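Billura Robotics > Student Projects > Project Diaries > Iter
Filed under: Build logs, Two arms, Peg board
January 2019, posted by the Iter peg board team

Long one today. Writing this on my lap in the hallway outside the Figueroa room because they lock up soon and if I wait till I get home I'll forget all of it, same as last week.

Both arms up. Board down on the table, blue parts out. Right hand doing all the work so far, left hand hanging open at the far corner waiting for us to give it a job.

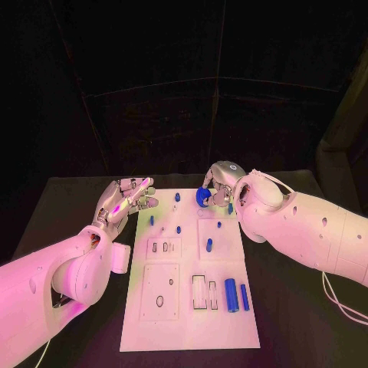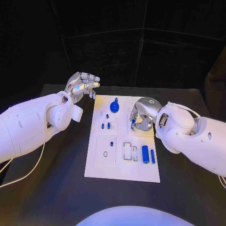 Morning, sort of

Got in late, bus. My partner already had Iltari powered and homed (Iltari is what the club calls the robot, was called that before any of us joined, no idea). Right arm homed fine. Left arm homed fine on second try. First try it stopped with the elbow too high and threw the joint limit warning, the one that goes away if you just do it again. We keep saying we'll look into that. Wrote it on the whiteboard under the other four things we keep saying we'll look into.

Board calibration next. We touch the corners with one fingertip and the program works out where the board is. Takes forever, and you can't lean on the table while it's happening, which I did. So did it twice.

Offset came out different from yesterday by more than I'd like. Somebody moved the board or somebody moved the table. Put tape on the table at the near corners this time. Should have done that in the fall.

The disc

Spent most of the morning on the round one. I hate the round one. It's wide and flat and the fingers want to close over the top of it, and then it tips a bit and goes down on one side first. From the head camera you can't tell it's tipped! It looks perfect, hand over the top, and then you walk around to the side and there's daylight under one edge.

Things tried, in order:

- grip lower. Fingertips drag on the board.
- grip same height, open wider first. Better, a little.
- come down slower. Same but slower.
- rotate the wrist a little while pressing. This one did something! The disc kind of settles itself. My partner's idea and I said it was dumb so I owe a coffee.

The post on the disc is useful too, we decided. You can pinch the post instead of grabbing the whole base. Then it's just a peg with a skirt on. Problem is it swings. Left it as plan B, there's a branch for it, don't delete the branch.

Note to me: the wrist rotation is hard coded right now. Number is sitting in the middle of the pick function with no name. Fix before anyone reads the code.

Pegs

After lunch (chips, a banana) moved on to the small pegs. These went better than I thought they would. The thumb and first finger do nearly everything and the rest just need to stay out of the way, so we curl them before approach. Before, we had them half open and the ring finger kept knocking over whatever was standing next to the target. Dominoes. Funny the first time.

What's still bad is when the hand comes in from the right with the big knuckle part in front of everything. The camera on the head can't see the peg once the hand is over it, so the last bit of the move is blind. We guess. If the guess is good the peg goes in, if not it sits on the edge of the hole and the arm just keeps pushing politely until the force limit trips.

Tried a little spiral search, where it wiggles outward until it drops. Read about it in the club binder, old printout, coffee on it. Wrote ours in an hour. It spirals the wrong way on one axis, so it's more of a weird oval, but it works often enough that I am not touching it today.

Set the search to give up at 60 seconds, then it backs off and trys again from the top. Felt long while standing there watching. Partner said count how many times it would have made it if we'd let it go longer, so we let it run through and logged it.

Log numbers

Putting these down before I lose the sheet.

86 attempts logged today, all right hand, disc and small pegs mixed together (shouldn't be mixed, split them tomorrow). Did not get a clean success rate because for the first bunch I was marking "in" when it looked in, and my partner was marking "in" only when it was flush. So two different meanings in one column, great. From now on in = flush, finger test, no light under it.

Log file is at 2,000 rows now counting everything since we started, and it opens slow on the old laptop. Half of those rows are calibration touches that we don't need to keep. Ask if we can split the file or if the course people want it in one peice.

Left hand

OK so. The left hand. The whole point of the Iter project is supposed to be two hands. It says so in the proposal, we wrote it, "coordinated bimanual insertion," very proud of that. And so far the left one hovers. It gets out of the way and it hovers nicely with the fingers a bit bent and I have become fond of it, but it's not coordinating anything.

Idea 1: left hand holds the board still while right pushes. Easy, kind of cheating, though the board does slide when the force gets up. Tape helps but tape isn't a hand.

Idea 2: left picks up, passes over, right inserts. Looks great in a demo. Two grips per part so twice the ways to drop it.

Idea 3: each hand does its own side of the board. Fastest on paper. Also the arms would meet in the middle and I do not want to explain that to the lab.

We argued about it for a good while next to the sink. I want 1 for the checkpoint and 2 for the final. Partner wants 2 right away. Did not settle it. Agreed to write a move where left comes down and rests fingertips on the near part of the board, no force, just to see if it can get there without the elbow warning. Elbow warning on first attempt. Of course.

So now the elbow thing has to come off the whiteboard list and get done for real.

Big cylinders

Haven't started. The thick one worries me, wide enough that I'm not sure the thumb goes far enough around. We closed the hand on it by jogging the fingers one at a time, slow, motors making that little whine. It held. But that was with me steadying it with a pencil so it doesn't count. The thinner one should be easier, treat it like a fat peg.

Question for the class forum: do we have to start with them standing up or can they start lying down? The task sheet doesn't say. Lying down means a totally different pick plus turning it upright in the air and I would like a week's warning if so.

Small stuff

- Cable over the top of the right arm needs a second clip. It's fine in the middle of the range and then gets tight when the wrist goes all the way over. Clips are in the drawer with the zip ties. No, they're not, checked. Order some.
- Black curtain behind the table stays. Took it down once to get at the outlet and the vision went nuts, found a "peg" on somebody's jacket.
- Deeper part of the script that waits between moves is set to 195 milliseconds, left from the old group. Tried without. Fingers start closing before the arm has stopped. Put it back. Added a comment so the next people don't repeat this.
- Hands were warm at the end of the day, the right one more. Logged it. Gave it a break while we cleaned up.
- Lights. With the room lights down the white shell picks up whatever color is going and the blue detection wanders. Need a fixed setting for all runs and need to write down what the setting is. Partner is making a card for the wall.
- Return the hex key set. It's in my bag. Oops

Feelings section, since the course asks for one

Tired. Better mood than last time. Last time I went home thinking we'd picked a project too big for us and I was composing the email in my head. Today there was one run in the afternoon, a small peg, where the hand came down and paused and did its stupid oval and the peg just went, no push, no fuss. We both yelled. Somebody from the group next door came in to see if we were hurt.

I've watched that one back on my phone more than I should admit in something that gets graded.

Also noticed I've stopped flinching when the arm moves. Not sure that's good. Partner still stands with a hand on the stop button the whole time, and I make fun of it, and I should quit doing that and take turns instead.

Demo is in March. That sounds far and then I count up lab slots and it isn't, half of them we share, and one gets eaten by the safety refresher.

Tomorrow

1. Elbow limit, left arm. First thing, before anything fun.
2. Split disc and peg logs, one meaning for "in".
3. Name the wrist number.
4. Fingertips on board with left, no force.
5. If time, run the post grip branch against the wrist rotation one, same number of tries each, and pick.
6. Coffee. Owed.

Lights going off down the hall, gotta go. Left the board taped down with a note on it that says DO NOT MOVE, in caps, underlined.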